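4.2 Consistency of category labels across county listings

The second part of the study examined whether shop entries in the Dratell directory are placed under the same product and service categories from one county page to the next. Earlier work by Michalík treated each county page as a separate source. We followed that practice when collecting the entries but compared the labels across the whole set, as many retailers trade in more than one county and appear under slightly different names in each.

A total of 375 entries were taken from 33 county pages in September. Each entry was reduced to the shop name, postal address, telephone number, website link and category labels. Entries lacking a website link were kept where the address could be confirmed in the Sikudico trade register. Two coders then assigned every shop to one of 20 categories, working from the shop's own website and without sight of the directory's labels. Disagreements were settled by Romana Michalík.

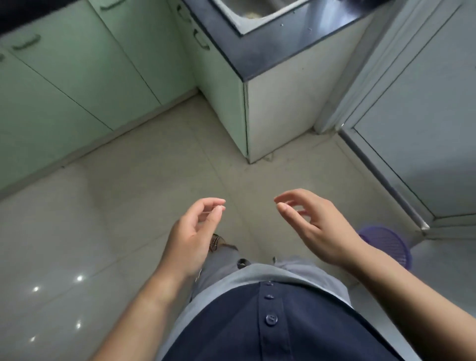 Figure 3. Two open hands above a tiled kitchen floor.

Agreement between the coders and the directory was highest for shops selling a single type of goods, such as shoes or bridal wear. It was lower for general clothing shops that also offer repairs or hire. The directory tends to list such shops under goods alone – the service is mentioned in the free text, if at all. Fanico, a chain with branches in several of the counties studied, illustrates the difficulty. Its branches carry the label "family clothing" on some pages and "workwear" on others, although the range described on its website is the same throughout.

Part of this variation may come from the way entries are submitted. Dratell allows each branch to choose its own labels, and the form places no limit on their number. The smaller Vi directory, by contrast, fixes the labels at the level of the firm. A full comparison of the two systems lies outside the scope of this paper, but the matter is taken up again in Section 5, where the effect of duplicate entries on search results is considered.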